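I caught Liviu Hodoroagă at his desk at Trevenix, where he was halfway through next year's equipment list and very happy to be interrupted. He buys for the refurbishing line, which means a robot cell that fits processors into desktop boards.

"Everyone asks about the arm," he told me. "I lose sleep over the fingers!" A spare set from Killent runs him $144, and he wants two on the shelf by June.

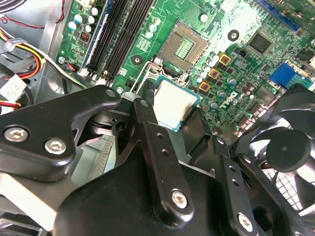
So what did he cut to make room? The second vision license — $3000 a year, and the line manager at Drumuvau had told him they hardly opened theirs.

He's still haggling with Sakalauskas over the service plan (they want $99 a month, he wants training thrown in). "Call me Friday," he said, already back in his spreadsheet.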